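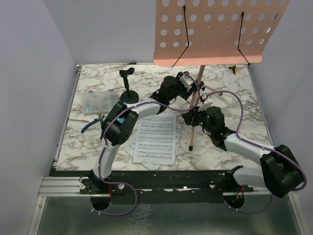
The Brirach guns: an interview on the old cannon at Amamside

Published 2023-07-15

The bronze guns on the harbour wall at Amamside have been painted, climbed on, photographed at weddings and once filled with cement. For most of the last century the plaque beside them said they were French. The head of the artillery section at the local military history society has spent 40 years arguing that the plaque was wrong, and last October the town replaced it.

We met at the society's rooms on the upper floor of the old customs house. The section head asked not to be named, saying the work had been done by a lot of people and some of them were dead.

"The French story was never mad," the section head said. "They're the right size for a French naval piece, and there's a worn patch on the breech that somebody decided was a fleur-de-lys. Once that was in the first town guide it was in every guide after it. But it's a worn patch. I've taken rubbings of it in every kind of weather and I've never got a flower out of it."

The current view is that both guns were cast in 1663 at Brirach, a small inland foundry that mostly made church bells. The evidence is a founder's account book that turned up in the Prondville municipal archive, catalogued under bells. It lists an order for 2 demi-culverins, gives their weights, and records that the customer was slow to pay.

"A bell founder could cast a gun without much trouble," the section head said. "It's the same metal, near enough, with less tin. You want a bell to ring and you want a gun not to crack. What gives a bell founder away is the mouldings. The bands around our guns are the bands you find around the shoulder of a bell. Gun founders of the time had their own patterns and these aren't them."

The weights were the next question. A gun of that period normally had its weight cut into the metal near the vent, and on both Amamside guns the marks have nearly gone. The society hired a crane scale from a boatyard and lifted them off their carriages early one morning before the ferry traffic. The heavier gun came in a little under the figure in the book. The lighter one was well over it until the cement was drilled out.

"We'd forgotten the cement," the section head said. "That went in during the war, I think, when the wall was an observation post and they didn't want boys dropping fireworks down it. The contractor took most of a week to clear it. At the bottom there was a wooden tampion and behind that some old wadding, which has gone to Prondville for conservation."

How the guns reached the coast is less certain. The society's preferred account has them going down the river by barge and then aboard an armed merchantman called the Ulloa, which made several crossings before being condemned as unseaworthy and broken up. A harbour ledger records guns being landed from her and left with the garrison against unpaid dues.
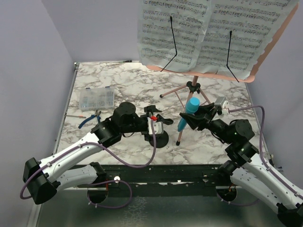 The ledger doesn't say what kind of guns they were, and the section head is open about that. "It says 'brass guns from the Ulloa', and in those days brass meant bronze. It doesn't give a length or a weight. If somebody finds another ship with better paperwork I'll have to look at it. I'd be annoyed, but I'd look at it."

I asked whether they had ever been fired at an enemy. The section head said there was a good story about a privateer being driven off, and that it appears in print for the first time long after it was supposed to have happened.

"The garrison returns for those years survive. They show powder issued for salutes and for a bit of practice, and that's all. The gunners spent most of their time complaining about the carriages. The wood was green when they were built and they'd split by the second winter. There's letter after letter. If you want to know what a coastal battery was like to serve in, read those. It was damp and the pay was late."

The carriages there now are iron, put in when the wall was turned into a promenade. They are the wrong type for the guns and sit them too low, so the muzzles point into the parapet. The society would like proper timber garrison carriages and has had drawings done from a surviving set. The quote for seasoned oak was more than the section takes in from memberships, and an application to the harbour trust is still being considered.

The other worry is the metal itself. Salt air has left pale green spots on the seaward side of both barrels. The conservator's advice was to wash them with fresh water, dry them and wax them twice a year, and to stop people polishing the dolphins, the cast lifting handles on top of the barrel.

"Everyone goes for the dolphins," the section head said. "They've got a shine on them like a doorknob. I don't want a fence up. I sat on those guns when I was a kid. But I'd ask people to keep keys and belt buckles off them."

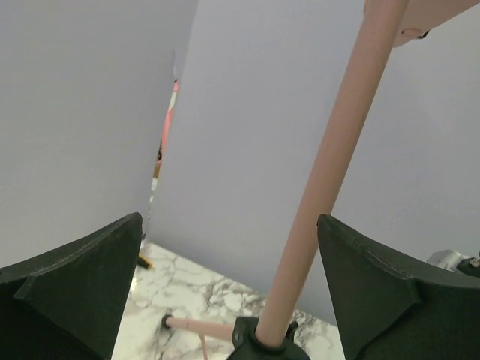 Amamside Military History Society, Artillery Section

The section is now working through the rest of the Brirach account book, which runs well past the gun order. Most of it is bells, with a few entries for kitchen mortars and one for a set of weights. The handwriting changes partway through and the second clerk used abbreviations that haven't all been worked out.

A transcript of the pages dealing with the guns can be read at the customs house during opening hours. Copies are available for the cost of the paper. The section would also like to see any photographs of the harbour wall taken before the promenade was built, particularly any that show the old wooden carriages, and will scan them and hand them straight back.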